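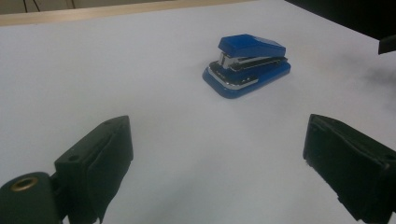 The Case for Owning One Stapler and Keeping It Where You Can Reach It

The office supply budget where I work was cut in April, and the first thing to go was staples. The memo said we were moving to "fastener-free documents." There would be no staplers replaced when they broke and no refills ordered. If something needed to stay together, it could be emailed.

I have thought about this more than it deserves, and I have come to a firm opinion. Small staplers are worth keeping, at work and at home. They are worth keeping on the table in plain sight, and most of the arguments for getting rid of them don't hold up.

I should say what I mean by a small stapler. I mean the kind that fits in a closed hand. It has a cap you press with your thumb, a metal channel for the staples, and a base that sits flat on a table. A lot of them are blue, for some reason. They take a short strip of staples and they'll go through a few sheets of ordinary paper. They will not go through a report, and they were never meant to.

The first argument against them is that paper is finished. I hear this from people who have a stack of paper on the desk in front of them when they say it. My own household gets paper every day. The school sends home a permission slip and an information sheet that have to come back together. The dentist's office gives us an estimate and a receipt. The car repair place, Tolentino, hands over an invoice with a separate inspection sheet, and if you ever have a problem with the work they want to see both. I didn't ask for any of this to be on paper. It arrives that way, and once it is here it has to be dealt with.

You can scan it all, and I've tried. I spent one winter scanning everything that came through the door, and by the end I had a folder with names like scan, scan 2 and scan final. I could not find the car invoice when I needed it. I found it in the kitchen drawer, stapled to the inspection sheet, where I had put it out of habit before I ever got to the scanner.

The second argument is that a paper clip does the same job. A paper clip does a different job. A clip is for pages that belong together this afternoon. A staple is for pages that belong together from now on. When I clip two pages and put them in a drawer, the clip catches on the next thing in the drawer, and a month later I have an invoice attached to a takeout menu. I have nothing against clips. I use them for drafts and for coupons. But a clip has never kept a set of papers in order for me for a whole year, and staples do it all the time.

There is also the folded corner, where you bend the pages over together and make a little tear to lock them. I know people who are proud of this. It works until somebody picks up the pages.

The third argument comes from the other direction. It says that if you're going to have a stapler you should have a real one, full-size, heavy, able to handle a thick stack. I owned one of these for years. It was a Dustik, long and gray, and it weighed as much as a can of soup. It lived in the hall closet because it was too big to leave out and too ugly to want to. So when I had two sheets to put together, I would have to go to the closet, move the vacuum hose, get the stapler, find that it was empty, and look for the box of staples, which was somewhere else. I did this a few times and then I stopped doing it. I let the papers pile up on the counter.

That is my main complaint about big staplers, and about a lot of other large, capable household things. We buy them for the hardest job we can imagine and then do the easy jobs badly, or skip them. I can count on one hand the times I've needed to staple a thick stack at home. I need to staple two or three sheets nearly every week.

The small one costs very little. Mine is an Arnik, bought at the stationery counter in Pleddale along with a box of staples. The box says 4000. I am not going to verify that. At the rate my family uses them I expect it to be on the shelf for many years, which brings me to the fourth argument, the one about waste.

People who dislike staplers sometimes say that staples are bad for recycling, and that a responsible household should avoid them. I looked into this as far as calling the number on our collection bin. The woman who answered told me to leave the staples in. They come out at the plant with the other metal. Maybe it's different where you live, and it's worth a phone call. But I don't think a staple is where the waste is in a stapler. The waste is in throwing the stapler away.

I have seen this happen at work more than once. A stapler jams, somebody squeezes it a few more times, harder each time, and it goes in the trash. Nearly every jam I have dealt with was one bent staple at the front of the channel. You open the top, pull the bent one out with the tip of a butter knife or a pair of tweezers, close it, and it works again. It takes less time than walking to the supply room. The other common cause is the wrong size of staples. Small staplers often take a smaller staple than the big ones do, and if you force the wrong strip in, it will not feed. Keep the box. If you lose the box, take the stapler along to the store when you buy more.

I'll grant that the small ones have real faults. The spring on a cheap one gets weak. The base is short, so if you press off to one side the whole thing tips and you get a staple with one leg through the paper and one leg in the air. They are easy to lose under a newspaper. They're also easy for a small child to pick up, and if you have a toddler you should ignore what I say next and keep it up high.

For everybody else, leave it on the table. I feel strongly about this and I know it goes against the current fashion. The fashion is for a clear surface, nothing on it at all, with every object put away behind a door. I understand the appeal. A clear table looks restful. But the tidying advice I read seems to be written for people whose table has no work to do. Ours is where the mail gets opened and where the homework gets signed. If the stapler is within reach when the mail is opened, the two pages get joined and filed. If the stapler is in a drawer in another room, the two pages get set down, and then other pages get set down on top of them, and by Sunday evening the table that was supposed to be clear is the worst surface in the house.

So I would say that one small stapler left out makes a tidier table than none. The same goes for one pen. It does not go for six pens in a mug, and it doesn't go for a desk organizer with compartments, which in my experience fills up with rubber bands and dead batteries.

My rule at home is that a thing can stay on the table if it gets used most weeks and if it is smaller than my hand. The stapler passes. The tape dispenser doesn't, although I went back and forth on that one. The hole punch lives in the drawer and nobody has complained.

Back at work, the memo is still in force. The last of the office staplers broke over the summer, and I will admit I wasn't able to fix that one — the spring had gone. What we have now is a room full of adults carrying loose pages to meetings, holding them with a thumb. People print the agenda and the figures that go with it, drop them in the hallway, and come in with page three first. I doubt the savings were large. I have not seen a number.

I brought in a small one from home and put it at the corner of my desk. It gets borrowed several times a day, and so far it has always come back. I've had to refill it out of my own box, and I don't mind. If the budget people would like to buy the next box, I can tell them which size to get.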